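首页 > 展会与探访 > 具身数据采集

Jidville 探访记：在家居卖场里替机器人叠衣服

2025年1月7日　文/本站编辑部

去 Jidville 之前，我对“数据采集现场”的想象大致是白墙、防静电地板和一排穿同款马甲的人。导航把我领到了 Kahsay 家居馆的卸货口，又领到电梯，最后领到卖床的那一层。Zelley 的体验日就办在这里。签到台设在两款床垫之间，签完字可以拿一瓶水和一本使用手册，手册33页，水我在第二页就喝完了。

Zelley 这次推的东西叫 Darnitz，一套手持夹爪，左右手各一只，连同头戴相机、充电座和整理数据的软件一起出租或出售。目标客户是那些想教机器人做家务、手头又没有那么多机器人的团队。人握着夹爪干活，夹爪自己记录看到的画面和开合动作，晚上导出来，拿去训练。销售的说法是“把机器人的手先借给人用”。我在现场听到这句话好几遍，每一遍的停顿都在同一个地方。

为什么选家居馆，他们给的理由倒很实在：床是真的，枕头是真的，灯光也和普通人家一样不讲道理。实验室里搭一间假卧室，搭到最后总是太整齐。卖场的卧室其实也整齐，但体验者进来叠上几轮衣服之后，就和我家差不多了。

先练空手

体验流程从空夹开始。什么都不碰，把两根手指合上、松开，再合上，顺便看看屏幕上腕部相机拍到了什么。讲解员要求指尖对齐，缝要竖直，歪了就去软件里校准。我校准了两次，第二次是因为我在校准的时候打了个喷嚏。 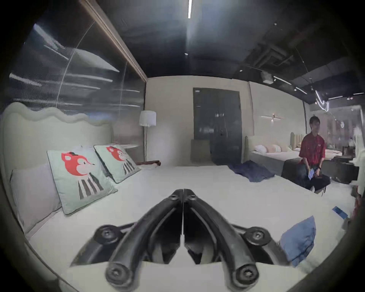
腕部视角：指尖合拢，停在白床单上方。远处穿红短袖的男士拿着手机，望向左边。

从夹爪的角度看一家卖场，和从顾客的角度看很不一样。顾客看床头板的波浪边，看抱枕上戴小黑帽的狐狸，再看价签。夹爪永远先看见自己，两根弯弯的黑手指占着画面中央偏下，世界在它后面。镜头很广，天花板的灯带和另外几张床统统收了进来。我问采集的时候要不要清场，对方说不用，家里本来也会有人坐着。这个回答我挑不出毛病，只是想到自己在家坐着的样子也可能成为某个模型的背景知识，稍微坐直了一点。

握感方面，竖直的手柄比我预想的好拿。麻烦的是习惯。人手捏东西时，五根手指各有各的主意，夹爪只有一开一合，想搓、想捻、想用小指悄悄勾一下，都没有地方可使。头几分钟我像戴着烤箱手套翻书。旁边一位体验者更干脆，放下夹爪用手把被角掖好，再拿起夹爪，神色坦然。那一条数据据说会被标成无效。

叠衣服这一关

正式项目一共三个：摆枕头、收毛巾、叠上衣。枕头最容易，夹住一角拖过去就行，狐狸脸朝上还是朝下，评分表不管。毛巾也还好。上衣是劝退用的。

叠法手册里写得很清楚，一只夹爪压住，另一只去找边。写得清楚和做得出来之间隔着一层棉布。布料铺在床垫上，底下是软的，夹爪往下探，床垫跟着往下躲，夹起来的有时是衣服，有时是衣服加床单。我第一次成功“叠好”之后提起来一看，连床单的一大片都给叠进去了。讲解员很有礼貌，说这也是有价值的失败样本。我猜他对每个人都这么说。

练到后来我摸出一点门道：别急着翻，先用一边的夹爪把平整的那半压实，再慢慢对付皱的那半。皱的那半通常不领情。袖子尤其有主见，你往里折，它往上翘，你去按袖子，下摆又缩成一团。

说到压，Darnitz 的夹爪没有力反馈，这一点宣传页上没提，手册后半本提了一句，字号偏小。捏到多紧全凭眼睛看。对叠衣服来说影响不大，要是拿去收玻璃杯，我会先问问杯子是谁的。

机身上的绿色小灯我很喜欢。它不闪不叫，安安静静亮着，比我用过的大多数智能家电都懂事。橙色按钮就不太一样，它离手近，我叠到兴头上容易惦记它，总疑心自己已经碰过了。建议出厂时附一个小盖子。 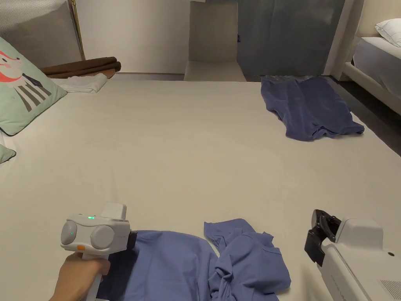
价格、续航和一些没问到的

销售区就在隔壁，换句话说，是隔壁那张床的床尾。租赁方案按月计，起租3个月，整机购买另谈。具体数字要留下单位名称才肯报，我留了，邮件至今没到，所以这里写不出来。

续航标称4小时。我们那一批从上午用到中午，没有遇到断电，但中间有茶歇，夹爪在充电座上歇得比我久，这个成绩我只能照抄标称，不替它担保。

软件部分看的是演示。左右夹爪和头部相机的画面可以对齐了一起播放，拖动进度条时不卡，分段标注也顺手。看自己的回放需要一点心理建设：我以为自己犹豫了一瞬，回放里两只夹爪悬在那件衣服上方，久得像在开会。导出格式支持哪些，演示人员说“主流的都支持”，我追问主流是哪几种，他翻开手册，我们一起找了一会儿。后来在附录里找到了，列得其实挺全，放在附录里有点委屈。

没问到的也记一笔，供后面去的同行补上：

- 夹爪指尖的磨损件怎么换，单卖还是返厂；
- 左撇子能不能在软件里对调主手，现场的人说可以，没找到菜单；
- 在真正的住户家里采集，隐私打码由谁来做，合同里写没写；
- 深色床品上的表现。当天的床单颜色都浅，浅得很配合。

值不值得跑一趟

如果你们团队正准备做家务类数据，又不想先买一屋子机械臂，值得。能亲手试的产品日不多，大部分只让人隔着护栏鼓掌。建议穿短袖，带副眼镜布，提前在家把手册前半本看完，现场的时间留给衣服。如果只是好奇，也可以去，Kahsay 那层楼的床确实软，坐下之前想好怎么站起来。

下一场体验日定在6月，地点还是 Jidville，Zelley 说到时会增加厨房项目，并更新一版固件。我已经报了名，候补第二位。回家之后试着徒手叠了一件上衣，手指忽然全听使唤，叠得飞快，叠完发现是穿过的，又拿去洗了。

标签：探访　手持夹爪　Zelley　Darnitz　家务数据　体验日

投稿与更正请联系编辑部　|　版权所有，转载请注明出处　|　返回顶部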